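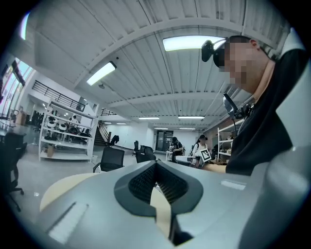
The Second Life of the Grerine Night Market

The first thing you notice at Grerine is the coffee. Tiruwork Mamo starts roasting a little before dusk, shaking the beans in a flat pan over charcoal, and by the time the string lights come on the smell has reached the bus stop across the road. People get off a stop early for it. I did, and I'd already eaten!

Grerine is a night market with 21 stalls, set up in the parking lot behind the old Worku bakery. It closed for two winters and came back last October, smaller and a good deal louder. There's a man who sells nothing but pickles. There's a dumpling stand with a line that wraps past the bike racks, and a table of secondhand cookbooks where I lost most of an hour and came away with three.

"We used to spread out too much," says Asnakech Tesfamariam, who runs the place with her cousin Hawi Admasu. "You'd walk and walk between one good thing and the next. Now you turn your head and there's more food."

She's right about that. The stalls stand so close that the cooks borrow from each other all night long - a lemon, a handful of change, a lighter. Iker Mateos makes potato omelets as thick as a dictionary, and he gets his onions from the vegetable stand six steps away. He sold 70 slices on the night I visited and was scraping the pan by nine. I got the last one, still soft in the middle, and ate it standing up next to a family arguing happily over a plate of lentils.

Then there's the music. A trio from the neighborhood plays on a wooden platform near the back wall, mostly old dance songs, and the drummer takes requests if you shout them early enough. Kids dance first. Their grandparents hold out until the second set.

Admasu would like to add a covered corner for rainy nights, and maybe a breakfast market in spring. Mamo wants more chairs. For now you sit where you can - on the curb, on a crate, on the low wall by the bakery door, with a small cup of very strong coffee cooling beside you. The last pot goes on at ten, and she'll pour until it's gone.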